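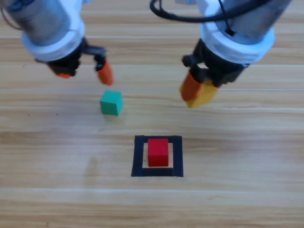

A game controller has to be used without being looked at. The player's eyes are on the screen, so shape, spacing and travel do most of the work, and whatever is printed or moulded on the pad is there for the first hour or so of play. After that the thumbs know where to go. Colour still matters in that first hour, and it should go on the part the eye needs to find. On the black gripper at the left of the picture, the orange is kept for the fingertips, and they are what you find first over the pale wood of the table. A face button on a dark pad can be treated the same way. Put the strong colour on the cap and leave the shell alone.

Game Hardware and Input
Handout 4: Sticks, triggers and dead zones
Gemcombe College, August 2019
Tutor: Gwenllian Prydderch

Read this before the practical. You will need a laptop, a cable that carries data (many charging cables do not) and one of the Dremetti pads from the cupboard. Sign the pad out by its sticker number.

1. What the stick sends

An analogue stick reports two values, one for left and right and one for up and down. Most software turns these into numbers between -1 and 1, with 0 in the middle. Let go of the stick and you would expect to read 0 on both. You will nearly always read something else, such as 0.03 across and -0.05 up. The spring does not bring the stick back to exactly the same place each time, and the sensor adds a little noise of its own.

If the game uses those numbers as they come, the camera creeps when the player is doing nothing. Players call this drift. A worn pad drifts more than a new one, but a new one can do it too.

2. The dead zone

A dead zone is an area round the centre where the game ignores the stick. There are two common ways of making one.

Axial. Each axis is checked by itself. If the across value is small, it is set to 0, and the same for the up value. This is easy to write, but the stick tends to snap to straight lines. Slow diagonal aiming feels as if it is running along a groove. It suits menus, and some driving games where only one axis is used.

Radial. The two values are treated as one distance from the centre. If the distance is less than the limit, both are set to 0. Otherwise both are kept. Diagonals behave properly and there is no groove.

Use radial for anything with a free camera or free movement.

3. Scaling after the dead zone

Suppose the limit is 0.2. With a plain radial dead zone the output is 0 until the stick passes 0.2, then it jumps straight to 0.2. The player loses all the slow speeds and small corrections become impossible. To fix this, stretch what is left so that it starts from 0:

output = (distance - limit) / (1 - limit)

With a limit of 0.2 and a distance of 0.6 the output is 0.4 divided by 0.8, or 0.5. Keep the direction the same and change only the length. Clamp the result to 1, as some sticks read a little over 1 in the corners.

Last year's most common mistake was to scale each axis separately after a radial check, which brings the groove back. Check your code for it before you ask for help.

4. The outer edge

Sticks do not always reach 1. A tired spring or a tight housing may stop the reading at 0.94, and then the character never quite runs at full speed. Set an outer limit as well, usually 0.95 or lower, and treat everything past it as 1. Try all directions when you test. Pads are often fine to the right and short at the top left.

5. Triggers

A trigger is one axis, from 0 at rest to 1 when fully pulled. It needs a small dead zone at the bottom. If you are using it as an on/off button, use two thresholds: turn on above 0.5 and turn off below 0.4. With a single threshold, a finger held near the line will fire again and again.

6. Response curves

A curve changes how quickly the output rises. Squaring the value gives finer control near the centre and leaves full speed where it was. Cubing it is stronger and most people find it sluggish for movement, though some like it for aiming. Apply the curve after the dead zone and the scaling, never before. Remember that squaring a negative number makes it positive, so work on the distance and put the direction back afterwards.

Practical

Open Ollus, the small test game in the shared folder. It shows the raw reading as a grey dot and your output as a white one.

Flick the stick and let it go 32 times. Picard will log each resting value if you leave it running in the other window.
Find the largest resting distance in the log. Add a little to it and use that as your limit.
Write the radial dead zone and the scaling. Add the outer limit.
Play the Ollus target course with no curve, then with a squared curve, and write down both times.
Swap pads with another pair and run your settings on theirs.

The target course has 41 targets and takes up to six minutes. If Picard shows no pad, unplug it, close both programs and start Picard first.

Hand in your code, the log and a page of notes. The notes should give your limit, say how you chose it, and say what happened with the other pair's pad. Work is due 14 days after the practical.

Reading for next time: the chapter on button remapping in the course pack, as far as the section on one-handed layouts. Bring a pad of your own if you have one.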